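Desk Tidy Notes: a data card for the Nider collection

Summary

Nider is a collection of short written records about putting small things away on a desk. Each record says what was on the desk, which holder it went into, which slot it ended up in, and whether the person sorting was happy with the result a day later. There are 1,454 finished records in this release, plus 51 drafts that were started and never closed, which brings the main file to 1,505 rows. Keep the drafts if you like seeing where people changed their minds (I do, they're some of the best reading in the whole thing!) or drop them with the status column.

The project grew out of Prukumen, an older list of drawer contents, and it borrows the object names from there. If you have used Prukumen before, you will feel at home straight away.

What's in the folder

records.csv: the main file, one row per sorting session
objects.csv: the object list, 619 names with a size class and a rough shape
holders.csv: every organiser, tray, pot and box that appears in the records
notes.txt: free remarks, keyed by record number
changes.txt: what moved between releases

Everything is plain text, comma separated, with a header row. Commas inside remarks are wrapped in double quotes. Line endings were mixed in the October release and are now the same all the way through.

Columns in records.csv

record: a number, never reused
holder: matches a row in holders.csv
slots: how many compartments the holder has, not counting any tray on the front
tray: yes or no
order: object names from left to right, separated by semicolons
leaning: names of anything that isn't standing straight
still_out: things left on the desk at the end
happy: yes, no, or mixed
status: finished or draft

The order column is the one I'm fondest of. Left to right turns out a lovely thing to have written down, and you can start asking all sorts of questions. Do tall boxes drift to one end? Do people keep blues together? (Sometimes, and then a green one gets in.) Where two things share a compartment, the upper one is listed first, then the lower one with a plus sign in front, so a red cylinder sitting under something else comes out as +red cylinder.

Naming objects

We stick to colour and shape unless the thing is unmistakable. A small blue block is "small blue block". A printed carton is "box" with its main colours, so "green-and-white box" or "white-and-grey box". Please resist the urge to guess what's inside. Early records had entries like "probably staples", and it took two of us a whole weekend to clear them out again.

Caps and lids count as objects if they've come away from whatever they belong to. Cables don't count. Dust doesn't count, though one contributor made a good case for it.

Holders

The slotted desk file organiser is the real star of the collection. It was made for paper and hardly ever gets any. Upright compartments suit flat, tall things, and small blocks drop to the bottom where you have to fish for them, yet people fill them with blocks all the same and mark themselves happy. The kind with a low stepped tray along the front does better than the plain kind, in my view — the tray catches all the bits you want within reach.

Perforated sides are noted in holders.csv under "sides". They matter more than I expected. You can peer through the holes and spot a colour without tipping the whole thing out.

Drawer inserts from the Karagiannis set are listed too, with their own slot numbering that runs front to back. Don't compare those with the upright holders unless you convert them first. The Grostura pots have a single opening each, so their order column is always blank.

Known problems

"Leaning" was added late. In records before number 619 it is blank whether or not something leaned.

Colour words vary. Peach, salmon and pale orange have all been used for the same sort of plastic, and I've only merged the ones I was sure of.

"Happy" was asked the next day, and a few people answered straight away instead. Those rows have a remark in notes.txt.

Packed holders are harder to record than roomy ones. When a compartment is crowded, contributors tend to name what shows at the top and miss what's at the bottom, so treat the object totals as a lower limit.

Adding your own

Do! Tidy a desk, write down one row, leave it overnight, fill in the last column. Send it with a remark if anything surprised you. Rows with nothing in the remarks are welcome as well, but the chatty ones get read out loud here.

Use and sharing

Free to copy, change and pass on. Keep this card with the files so the column meanings travel with them. Release 2, January 19, 2001.

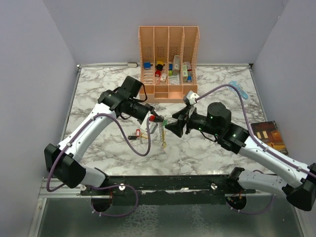 One reader wrote back to ask for a separate column for the front tray, saying that on her desk the compartments fill up once and stay that way for months, while the tray changes every morning, and a single yes or no loses all of that. She also keeps her tall boxes on the right and wanted to know how many other people do.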